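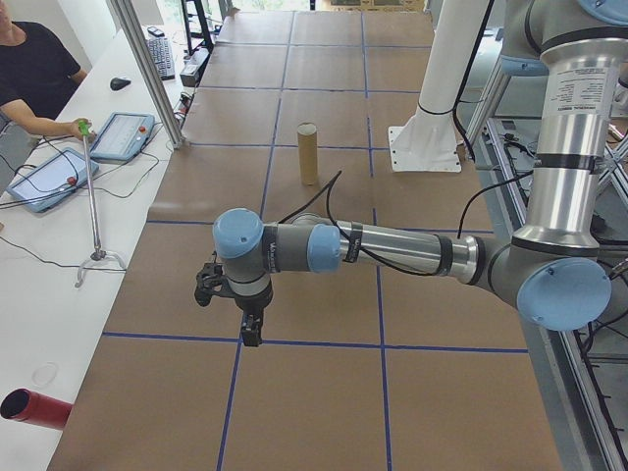

A post that went around Cluklow groups on Flisto this month claims that the county is throwing out mail ballots from the November election. It is false, but it is made of several claims stuck together, and they have to be pulled apart before any of them can be checked. We lay a post like this out in a grid, much as dark blue tape divides brown paper into rectangles: one cell for the photo, one for the caption, one for the person said to be speaking, one for the date. Each cell gets its own answer. A true photo can sit under a false caption, and that is what we found this time.

The post shows several bins of opened envelopes beside a loading door. The caption reads: "Drendau County election office dumping OUR votes. Share before they take it down." A later version, the one most readers sent us, adds a line saying that a worker at the office "confirmed everything" and was told to keep quiet.

The photo

The photo is real and has not been altered in any way we could detect. Ánh Lã ran it through reverse image searches and found no copies older than the post itself. She then compared the door and the painted wall with the back of the county office building on Nông Street. The vent over the door, the patched brick and the number on the wall all match. We are satisfied that the picture was taken there.

We could not establish the exact day. The copy in circulation had been saved and reposted several times, and the file information was gone. The person whose account carried the oldest version we could find did not answer our messages.

The caption

The caption is where the post goes wrong. The envelopes are outer return envelopes. In Drendau County a mail ballot comes back inside two envelopes. The inner one holds the ballot and has no name on it. The outer one has the voter's signature and address. Once the signature has been checked and the inner envelope taken out, the outer one is kept with the election records until the retention period set by the county has run out, and is then sent for shredding.

Mounir Hegazy, the county's deputy elections clerk, told us that the bins held outer envelopes from an earlier school board election whose retention period had ended. He gave us the disposal form, which lists the election, the storage boxes and the shredding contractor. We asked for the log of the November materials as well. It shows those boxes still in the locked storage room, with the seal numbers recorded by 2 staff members who signed the sheet.

We did not want to rely on the county's word alone. Adhiambo Mwakyusa, who was a poll observer in November for one of the campaigns and has been critical of the office in the past, went with our reporter to look at the storage room. She read the seal numbers off the boxes and compared them with her own notes from the night of the count. They were the same. She still thinks the county should tell the public when it is disposing of old records, and she said so to the clerk while we were there.

One more detail is worth looking at. In the sharpest copy of the photo, part of the printing on one envelope can be read. It is the older return form, with the return address at the top left. The county changed the layout before the November election and moved the address to the center. Readers who voted by mail will remember the newer one.

The worker

No version of the post names the worker. Diễm Khúc, who edits this newsletter, wrote to the first 3 accounts we found using that line and asked where it came from. One said they had copied it from another group. The others have not written back. The county says no employee has been disciplined or warned about speaking publicly. We have no way to prove that no such conversation took place, so we are marking this part unsupported, and we would like to hear from anyone who has first-hand knowledge.

Our rating

Photo: real, correct place. Caption: false. Worker's statement: unsupported. Taken as a whole the post is rated false, because the claim that people were asked to share is the one in the caption.

The county posted a short notice about the envelopes on its website on Jan 15, 2022, after we had sent our questions. It will now list record disposals on the same page as its meeting agendas. Hegazy said the old practice was legal – notice of this kind is not required – but that it left people guessing.

A correction

In our last issue we said that Ataberk Çetinkaya had voted against the road bond as a member of the town council. He was absent for that vote. He wrote to us the next morning, and the online version has been fixed.

If you see a post you would like us to look at, send a link along with a screenshot. Links often stop working once a post is edited or removed, and the screenshot lets us see which version you saw. Please leave the account name visible – we do not publish the names of private individuals, but we need them to trace where a post started.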